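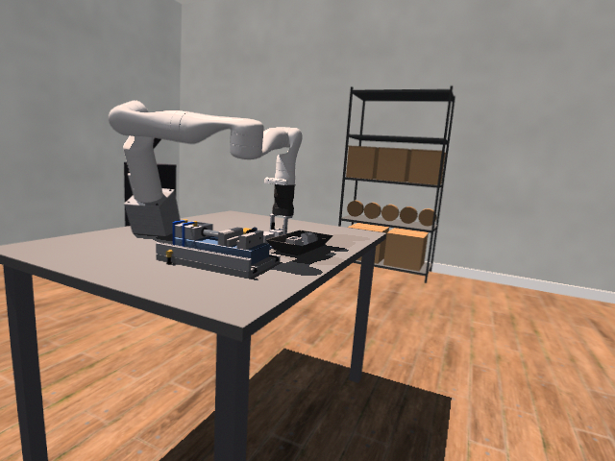
Thursday
By the Family Food Desk

Search this site Enter keyword Go

Bevan Fairweather has a shelf in his office for the powders parents bring in. They come in handbags and grocery sacks, often half used, and the parents usually leave them behind. He is a pediatric dietitian at the Mousavi clinic, and he has been seeing families there for eight years. When I asked him what he thought of toddler milk he pointed at the shelf and asked which one I meant.

I meant all of it. Toddler milk, growing-up milk, stage 3, whatever the front of the tub calls it. My own sister was buying Trerker for her two-year-old, a healthy kid who eats toast and beans and most of a banana, and she could not tell me why. The tub had a giraffe on it and the word "transition." I wanted to know what he was transitioning to.

"Food," Fairweather says. "He's already there. He had beans."

His view is plain enough. Infant formula has a job. A baby who isn't breastfed needs it, some babies need a special kind, and it is regulated with that in mind. The drink that sits next to it in the store, in nearly the same package, is something else. "It's powdered milk, oil, some kind of sweetener and a vitamin mix. I'm not saying it's poison. I'm saying I can't find the child it was designed for."

I put it to him that he must see children who do badly on ordinary meals. He does. Some have allergies, some have trouble swallowing, some have been very sick. Those children get a product chosen for them, with a dose and a follow-up visit, and a plan for coming off it. "That's treatment. I'll defend that all day. But then a parent hears that a neighbor's kid is on a special drink and thriving, and goes to the store, and what they buy is a different thing with a similar lid."

The similar lid bothers him more than I expected. He thinks it is deliberate. I asked whether he had any proof, and he said no, he had eyes. I'm less sure. Companies like their packages to match for all kinds of dull reasons. But I did go and stand in the aisle afterward, and I picked up the wrong tub, and I had gone in looking for the difference.

We spent a long time on iron, because iron is where the companies are on their firmest ground. Toddlers do run low on it. Tenura, which is sold online and costs more than the others, puts iron in the biggest letters on its label. Fairweather doesn't argue with the number. He argues with the route. "If I'm worried about a child's iron, I want a blood test. Then I want to know how much cow's milk he's drinking, because too much milk is one of the ways kids get low in the first place. They fill up and skip the meat and the lentils. And the answer on the label is to drink more milk."

Isn't iron in the milk better than no iron, though? He took a while over this one. "For a kid who really won't eat anything else, maybe, for a few weeks, with somebody keeping an eye on it. I've said yes to that. I don't love it. I've also had parents do it for two years because it was easy and the kid liked it. He liked it because it was sweet."
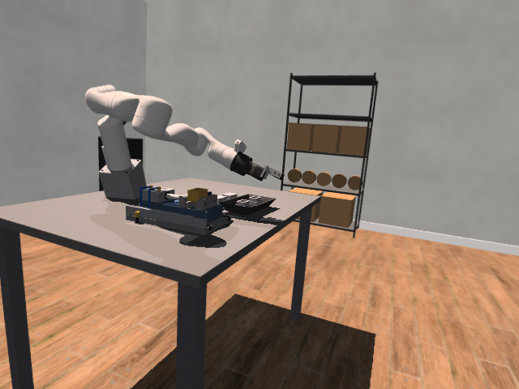 The labels are the part of this business I find hardest to swallow, and I read a lot of them before the interview. "Supports brain development" is my favorite, if that's the word. Supports how, and compared with what? A boiled egg supports brain development. Fairweather would have the whole front of the tub stripped: name of the product, the age it's for, the words "not needed by most children," and the rest left as bare as the gray walls in the picture here, with nothing hanging on them. He knows it won't happen. I asked whether parents would even buy a tub like that, and he said he supposed that would answer the question of whether they needed it.

Then there are the studies. Tenura's website mentions one with 310 children in it, and I had brought a printout because I thought it looked solid. Fairweather read it with a pen. The children on the drink had better vitamin D at the end than the children on plain cow's milk. "Sure. The drink has more vitamin D in it. You could have given them drops." The study did not look at whether anyone was healthier, slept better, caught fewer colds or learned more words. It lasted four months. The company had paid for it, which is stated at the bottom in type I needed my glasses for.

He was fair about that. Somebody has to pay for studies, and he didn't think the numbers were made up. His complaint was with what had happened between the study and the web page, where a change in one vitamin had turned into "clinically shown to nourish growing bodies."

I wrote to both Trerker and Tenura with a short list of questions. Trerker sent a statement saying its drink "can form part of a varied diet," which is also true of a mint. Tenura had not replied when this was written.

And Pelo? Parents keep asking him about Pelo, the plant-based one in the soft pouch. Fairweather was more careful here than I was hoping. Some families don't use dairy, and a fortified plant drink can make sense for them. He'd want to see protein, calcium and iodine, and he'd want no added sugar. Pelo has 8 grams of sugar in a serving. "So I'd pick another carton from the regular shelf. It'll be cheaper too. It just won't have a cartoon on it."

What would he tell my sister? Ordinary milk or a fortified unsweetened alternative, in a cup, with meals. Water in between. Vitamin D drops if her doctor says so. If the boy goes off his food for a week, wait, keep offering, and don't chase him with a bottle. If he's losing weight, or he's pale and tired, or certain textures make him gag every time, call somebody like Fairweather and leave the tub alone until you've talked.

I passed this along. She said she had half a tub of Trerker left and wasn't going to waste it - fair enough, at that price. Fairweather says people stir it into pancakes.

He starts a series of evening talks for parents at the clinic in July. Bring the package, he says, and not a photo of the front of it. He wants to read the back.

Contact the Family Food Desk | Copyright, all rights reserved | Back to top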